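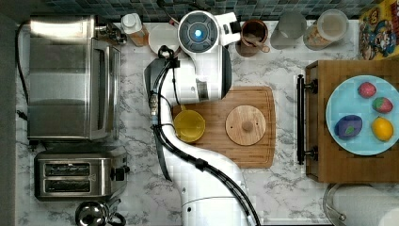

*A breakfast counter with toaster oven, toaster and kettle on the left, and cereal along the mosaic backsplash.*

## Shared breakfast kitchen opens at Drotgate

The residents of the Drotgate apartments have a shared breakfast kitchen again. The room on the ground floor was closed during the summer, and it opened its doors in October after new counters, new wiring and a new wall behind the work area were put in. The building has 84 apartments, and many of them have only a very small kitchen with one burner.

The work was done by Zimetti, a local firm which also renovated the laundry room two years ago. The old counter was thirty years old and its edges had become soft from water. Residents could choose between three designs in a vote last spring, and the white marble with gray veining received the most votes. The dark blue-green mosaic tiles were the second choice of the designer, but the first choice of the residents – so the tiles stayed.

The kitchen is planned for simple breakfasts and not for full cooking. Bread can be toasted in the two-slot toaster, and the toaster oven is for rolls, small pizzas and leftovers from the day before. Everybody can use the kettle. The building management asks that the kettle is emptied in the evening, because the water in Drotgate is hard and leaves a lot of lime.

Cereal is the most popular breakfast so far. The Gritia grocery store on the corner gives a discount to residents who buy for the shared shelf, and the shelf is filled again twice a week. Granola should be kept in a glass jar with the lid closed. Last year there was a problem with moths in the old cupboards, and all of the open food had to be thrown away.

Plates, mugs and wooden spoons belong to the kitchen and should not be taken up to the apartments. In the old kitchen more than 70 mugs disappeared over the years, according to the house newsletter. A box for returning them stands now next to the elevator, and it is also possible to leave donated dishes in it – only without cracks, please.

The kitchen is open every morning from six until eleven. There is no fee, but residents who want to reserve the room for a birthday breakfast or a family visit pay a deposit of 500, which is given back when the room is left clean. The key for these reservations can be picked up at the Abubakar bakery across the street during its opening hours.

A second set of shelves will be mounted in November 2022. On that morning the kitchen stays closed, and the date will be posted on the door and in the elevator.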